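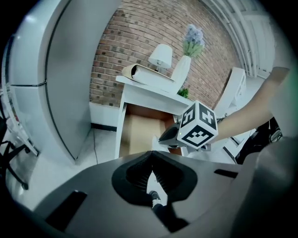
The claim that households can list their own electrical appliances with reasonable accuracy is repeated in most of the energy demand literature, usually with a citation to the Raten survey and usually without comment. We think it deserves more doubt than it gets. The Raten form asked respondents to complete a checklist at the kitchen table, in one sitting, and then treated the result as an inventory. For large items this may do little harm. A tall white refrigerator with an upper and a lower door, like the one at the left of Figure 1, is hard to forget, and no respondent needs to leave the room to remember it. Even so, the form offered "refrigerator" and "freezer" as separate boxes, and a two-door unit can fairly be entered under one or under both. The published tables don't say which reading was used in coding. The later technical note doesn't either.

The size of the sample has been offered as an answer to this. Raten had 3,332 completed forms, and a number like that tends to end arguments. It should not end this one. A larger sample shrinks random error and leaves a shared misreading of the question exactly where it was. If most people with two-door refrigerators ticked both boxes, the estimate of freezer ownership is wrong in the same direction in every region, and the narrow confidence interval printed beside it is a measure of how consistently it is wrong.

Small items are the harder case. The Bakker correction, which is now applied almost by habit, assumes that people underreport small appliances at a constant rate across rooms. We could find no test of that assumption, only a reference to an earlier paper that also assumes it. Consider the desk in Figure 2. The table lamp would probably be reported. The black cable running across the desktop to a small plug or adapter near the wall is another matter: the form has no box for it, and the instructions say to list "devices," which most readers would take to mean something they switch on. Whether such a thing draws any power is a question for a meter. A checklist can't settle it, and a multiplier applied afterward can't either.

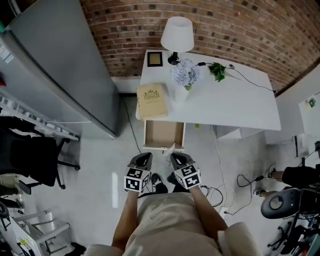

4.2 What the Cisten follow-up does and does not show

The Cisten follow-up is often described as a validation study. It revisited homes in Grostmont in April and compared the checklist with a walk-through by a trained interviewer. Agreement was high, and the authors concluded that self-report is adequate for policy use. Two features of the design make us cautious.

First, the interviewer carried the household's own completed form during the walk-through. An interviewer holding a list will look for what is on the list. Agreement measured this way says something about the interviewer's willingness to confirm, and rather less about what was in the home.

Second, rooms were entered only if the respondent had named them as rooms where electricity was used. Garages, stairwells and storage spaces were left out unless the respondent brought them up – the very places where an old freezer or a forgotten charger is likely to be.

Neither problem means the Raten figures are useless. They may well be close for refrigerators and washing machines. Our objection is to the step from there to whole-home totals, which now appear in planning documents with a decimal place that nothing in the data can support.

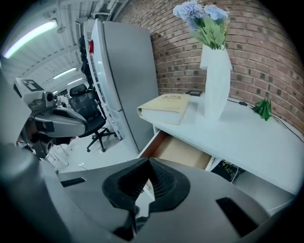

Toàn Đoàn

The argument above covers stated ownership only. Reported hours of use raise a separate set of problems, and we take them up in Section 5, where the Bakker correction is dropped and the unadjusted counts are used throughout. Readers who prefer the adjusted series can rebuild it from the appendix, though we would want to see the constant-rate assumption tested somewhere before relying on it. The coding scheme was last checked against the Raten codebook on 2020-06-02. Changes made to the codebook after that are not reflected here.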